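Projects > Small grants > Chacko muon counter > Progress reports

Print this page | E-mail this page

Chacko muon counter: second progress report to the Stondar Fund
Sunday, September 18, 2022

Hello again everyone at Stondar! The short version is that the Chacko counter is running, it's counting muons day and night, and we've spent a bit over half of the grant. The long version has a light leak in it.

When I wrote in June we had both scintillator paddles wrapped and one of them working. The second one was wildly noisy and I blamed the photomultiplier (wrongly, and for far too long). I swapped the tube, the base, the high voltage lead and finally the preamp, and the rate hardly budged. Then one evening I switched off the lab lights to go home and watched the count drop on the screen. There was a pinhole in the black wrap at one corner, where the light guide comes out. Two layers of tape and it behaved itself. I'd like those weeks back, but the spare tube is still good, so no money was lost.

Since then we've had 40 days of clean running at Kornthorpe with the paddles stacked flat, one over the other, and the coincidence window set so that a count only goes down when both fire together. The singles rates still wander with the room temperature. The coincidence rate is much steadier, and what movement it has left is the bit we're after.
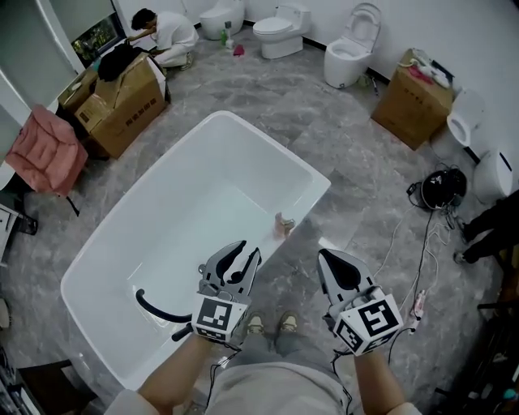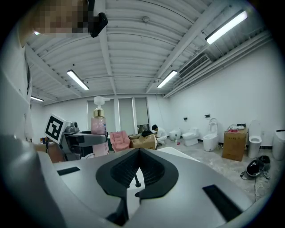
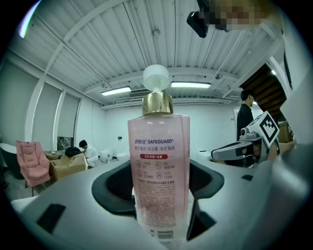 First, the bathtub; last, the Safeguard body wash.

You can already see the barometer in the data, which made me very happy! When the pressure goes up there's more air overhead for the muons to get through, and the count goes down. I've fitted a straight line to it and the sign is right and the size is believable, but I don't want to quote you a coefficient yet. We lost 7 days of pressure readings when the logger's clock reset itself, and I've left those out of the fit altogether instead of patching them from the airport figures.

The temperature effect is harder. It depends on the upper atmosphere and takes a full year to show up properly, so please don't expect it in the next report either.

Still to do:
- Tilt the stand and take the rate at 6 angles from the vertical, to check the fall-off towards the horizon.
- Set up the second counter at Dekerero, which is higher up and should see a better rate.
- Write the raw files out in a format other people can open. At the moment it's my own, and it's dreadful.

On money: the electronics came in under budget, and the stand went over (aluminium has gone up, and I cut one length short). I'd like to move the leftover from electronics across to cover it, if that's all right with you. The Dekerero counter will run 8 weeks late because the new paddle is on back order - I've chased it twice and been given the same delivery date both times, so I'm starting to believe it.

The receipts have gone to your office in a separate envelope.

Comments (3)

Great read. Did you try a proper dark box before you swapped all that gear?

Reply from the author: No. There is one now, made from an old filing cabinet.

We had the same clock trouble with our weather logger in Dekerero. Flat backup battery, cheap as chips to replace. Looking forward to seeing the angle results.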